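Drerkimley

Drerkimley is a line of small articulated collectible figures produced by the toy maker Riro. The figures stand just under the height of a coffee mug and represent the residents of Gaststead, a fishing village with a remarkable number of knights and very few fish.

Concept and design

The line was created by sculptor Dayana Esquivel, who had been making tea-set accessories for Riro and wanted to do something with swords. Her first figure, the harbor guard Thibodeau, was sold with two faceplates, one stern and one asleep. Collectors overwhelmingly displayed the second. Later figures kept the arrangement, and the sleeping face is now standard even for characters who are described on the packaging as never resting.

Each figure has 28 parts, counting the stand. Paint designs are by Jaqueline Nava, whose fondness for gold trim added noticeably to the retail price and, according to early reviews, to the weight of the shields. 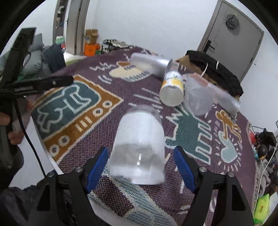 The first run of Thibodeau was limited to 1000 pieces and sold out by the Monday after release. A second run followed in March with a slightly different cape. Owners of the first version consider the new cape inferior; owners of the second consider it a correction. The discussion continues on several forums and has outlived one of them.

Characters

Background stories are written by Kulsoom Dhanial and printed on a folded card in each box. The cards contradict one another freely. Thibodeau has been given 3 different birthplaces, one of them a boat. Dhanial has said that villagers exaggerate, which settled the matter for some readers.

The largest release to date is the Ferry Queen, who comes with a throne, a shouting expression and an oar. The oar does not fit in either hand without the optional glove set — sold separately.

Collecting

An unofficial checklist maintained by Araceli Montes runs to 295 entries, including color variants, store exclusives and a misprinted box that contains an ordinary figure. Unopened copies of the misprint sell for more than the figure inside has ever fetched alone.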